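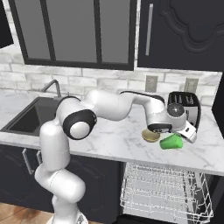
Khanyisile Mofokeng asked under my last post why a student club would spend a whole term in simulation when we've got workshop space and people who can solder. Fair question, and too long for one reply, so I'm doing it as a thread.

Short version: we have one real arm between 14 members, and it's shared with two taught modules. In simulation everyone gets an arm. Nobody has to book it and nobody has to sign for it.

The club is the manipulation group at Birkett. We enter the Studov student challenge, household track. This is our second year. Last year we came to it late and didn't place.

The household track is all kitchen jobs. You get a task sheet, a set of kitchens and a scoring script. Cups, plates, doors, drawers, dishwasher racks. Your code drives the arm and the script decides whether the job got done.

The task we're on now is loading. Pick up a cup from the worktop and put it in the dishwasher rack. The rack is already out when the run starts, so no door to deal with. That's task four. Task five has the door.

A green cup on its side is our standard awkward start. Upright cups we could do by the second week. You come down from above, close on the rim, lift. Lying down, the rim faces sideways and the same approach knocks it along the worktop.

So the planner has to pick between going for the rim or going across the body. Across the body is the safer grip but then you're holding it at an angle that's wrong for the rack and have to turn the wrist in the air.

Turning the wrist in the air is where most of our failures come from. The arm has the joints to do it, but not near a wall. With the brick behind and the toaster at the back of the worktop there isn't much room to swing round.

I should say the toaster isn't part of the task. It's clutter. The task sheet lets the kitchen have clutter in it and you lose points for touching any of it. We lost a lot of points to that toaster in October.

Same with the round tan thing next to the cup. We call it the bun. It sits close enough that the fingers want to go where it is. Half of our grasp code is now about which side to come in from.

How we work, for anyone thinking of starting a group. Every change gets run on the same batch of 166 starts before it goes in. Cup in different places, different ways up, clutter moved about. The batch is saved so the numbers can be compared week to week.

Before we had the fixed batch, people would run it five times, see it work four times and say it was done. Then someone else would run it and get two out of five. We had a long argument about whose laptop was broken. Neither was.

A batch takes 40 minutes on the lab machine. Longer on a laptop. Most people set one going, go for food and look at the results after.

Results go in a shared sheet. One row per batch, who ran it, what changed, how many passed, and a notes column. The notes column is the useful bit. "Fails when handle cabinet side" was a real note and it took us an evening to work out what it meant.

The person who wrote it meant the base was too close to the cupboards and the lower part of the arm was hitting a door handle. It now says that.

Base position has been a bigger deal than I thought it would be. We get to choose where the arm stands at the start. Too far left and it's reaching right across the sink side to get at the cup. Too far right and the rack is in the way of the arm itself.

Last year we picked one base position by eye and left it. This year we wrote a small script that tries a grid of positions and throws out any where the cup or the rack is out of reach. Very dull to write. Best thing we've done.

Someone always asks about learning versus planning. We do both, badly in different ways. The first years write the planner because you can read it and see why it did something. A few of the third years are training a policy on the same task.

The policy had 4,000 recorded runs to learn from, all generated by our own planner with the failed ones taken out. So it's learnt our planner's habits too. It goes for the cup body even when the rim would be easier, exactly like the planner did before we fixed that.

We're making a new set with the newer planner. That's this month's job. It mostly involves leaving the lab machine on overnight and remembering to check the disk isn't full. We forgot once.

Software: we use the simulator that comes with the challenge kit, plus Angate for keeping track of the runs. Angate's free for student groups. It's fine. The graphs are slow to load when you've got a lot of batches open.

We tried Fonau for the planning part and went back to our own. No complaint about it, it did more than we needed and only one of us understood the settings file. When he was off with exams nobody else could change anything. Worth thinking about if you're picking tools for a club.

Khanyisile's follow-up was whether any of it carries over to the real arm. Some. Reach and base position carried over well. We marked out a worktop on a bench with tape, put the base where the script said, and it could get to everything.

Grasping carried over less well. In the sim a cup that's been gripped stays gripped unless you do something silly. On the bench ours slipped and rotated in the fingers. We put rubber on the fingertips, which helped, and slowed the lift down, which helped more.

Clutter also behaves differently. Clip a toaster in the sim and you get a line in the log. Clip something on the bench and you've got to pick it up off the floor and somebody writes a report. So there's a much bigger margin set on the real one.

That margin is a single number in the config file, by the way. For a while two people had it set to different values and didn't know. If you take one thing from this thread, put your config under version control with the rest of the code.

What a normal meeting looks like. We start at six. First bit is the sheet, going through whatever batches ran since last time. Then we split into twos and each pair picks one failure to look at.

Looking at a failure means replaying it slowly and stopping where it goes wrong. Usually well before the bit where it looks wrong. The cup falls at the rack but the grip was bad back at the worktop. New people nearly always start at the rack.

One pair member drives, the other writes down what they see. Then swap. We used to let people work alone and the same two or three would fix everything and the rest would drift off by November.

About cost, as I get asked. Club money goes on the entry fee, cables and biscuits. We use a university machine for the batches. If you haven't got one, a decent gaming PC that somebody will lend you would do for a start, just run smaller batches.

No experience needed to join ours. You do need to be able to write a loop in Python, or be willing to learn over the first couple of weeks. We've had people in from nursing, product design and history. The history student wrote the base script.

Things I'd do differently if we were starting again. Fix the batch of starts on day one. Write down what counts as a pass. We didn't, and for three weeks half the group was counting a cup in the rack the wrong way up.

Also do the sideways cup early. We left it because upright was going well and it felt good to see the number go up. Then a good part of the grasp code had to be redone, including bits that other bits had been built on.

Where we are now: upright cups are solid. Sideways cups in open space, mostly fine. Sideways cup with the bun beside it and the toaster behind is the one that still drags the score down. Passed 97 of the 166 last batch, up from 81.

The entry closes at the end of term, and task five with the dishwasher door isn't started. Two people have volunteered for it. I've told them to begin with base position.

Code's going up after the closing date, rules say not before. The base position script isn't covered by that so I'll tidy it and post a link here when it's done. Needs comments first, and one function is still called thing2.

If you're at another uni and doing the household track, message me. Happy to swap lists of starts. Ours are all from our own heads and I'd like some that aren't.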